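Paper records after scanning: keep or shred?
Home Office and Records board

stirnau_dad
Posted December 17, 2025
I do the books for a small rental business, 13 units, and I have been scanning everything since April. Leases, repair invoices, tax returns, the lot. My question is what to do with the paper now. My wife wants the cabinet gone. I would like to keep the signed leases at least, but I can't come up with a good argument for the invoices. What do the rest of you do?

Sosina Ambaye
Keep anything with an original signature, a seal or a stamp. Deeds, titles, wills, signed leases. The invoices can go once you have checked the scans, and I mean opened them and looked at every page. I lost both sides of a two-sided contract once by trusting the feeder. It pulled 2 sheets together and I had already shredded the stack.

For what you keep, a short metal cabinet is plenty. Label the drawers by year and not by subject, so that a whole drawer comes up for review at once.
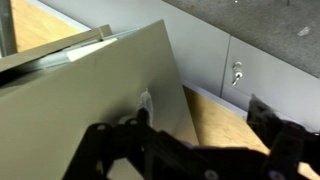 I keep tax returns for good and the supporting papers for 10 years. That is longer than most people need, but storage is cheap.

ralavgate77
10 years is overkill. Ask your accountant what the rule is where you live and stick to it. Old paper is a liability — tenant applications have bank details and Social Security numbers on them. If someone breaks in, you have to explain why you still had them.

Sosina Ambaye
Fair point on the applications. I shred those when the tenancy is over and the deposit is settled. I was talking about returns and receipts.

ploltia_fan
Going against the crowd here. I keep all of it. My backup drive and my laptop died in the same month and the paper was the only copy I had left of two years of receipts. It took me weeks to rescan but I had it.

ralavgate77
That's a backup problem. Get a second drive and keep it at a different address.

stirnau_dad
I do have a second drive, at my brother's place. So it sounds like leases and returns stay, invoices go after checking. Will that fit in one drawer? I'd like to put the cabinet up on a counter and get the floor space back. 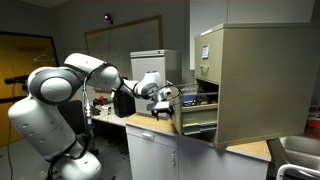
Abrehet Tamiru
It should fit if you drop the hanging folders. Use plain manila and stand them close together. Hanging rails eat a lot of room in a small drawer. Also load the bottom drawer first, because a light cabinet can tip forward when the top one is full and pulled out.

stirnau_dad
Thanks, I have a box of manila folders already. Will start with the 2 oldest years.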